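3.2 How the county offices handled the new leave rule

We turn now to the part of the study that took us the longest, and that we enjoyed the most, which was sitting down with the people who had to make the rule work. The legislature passed the family leave bill on a party-line vote in June, after a debate that was (as readers of Section 2 will remember) mostly about other things: school libraries, the governor's travel, and who had said what to whom on the radio. Very little of the floor time went to the question of how a county payroll clerk was supposed to tell one kind of leave from another. So the clerks worked it out for themselves, and they did it in ways that were often quite thoughtful.

We visited 4 offices, in Allberg, Meredith, Tellov and Pustudik, and we read 37 sets of meeting minutes along with the memos that the offices were kind enough to share. In Allberg and Meredith, where the county boards had opposed the bill, we had expected to find some foot-dragging, and we went in with our interview guide written around that idea. What we heard instead was a good deal of worry over forms. The Meredith office had drafted its own intake sheet before the state sent one, and then had to decide (over several meetings, all of them carefully minuted!) whether to throw it out. Tellov, whose board had backed the bill warmly, was the slowest of the group to pay its first claim.

Party loyalty did show up, but in the public comment periods, where speakers from both sides came back to the national arguments again and again. Clegg (one of the present authors) coded these comments by hand, and her reading is that few of them touched on the rule as it was written.

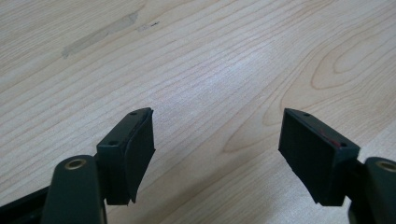
Figure 5. Tabletop with a light wood finish.

The coding was then repeated with the speakers' names removed, and the pattern held up well in three of the counties. Pustudik is harder to judge, as its minutes for the spring are short and sometimes give only the topic of a comment. We have kept it in the tables all the same, marked with a dagger, and we come back to it in Section 4 when we look at turnout in the board elections.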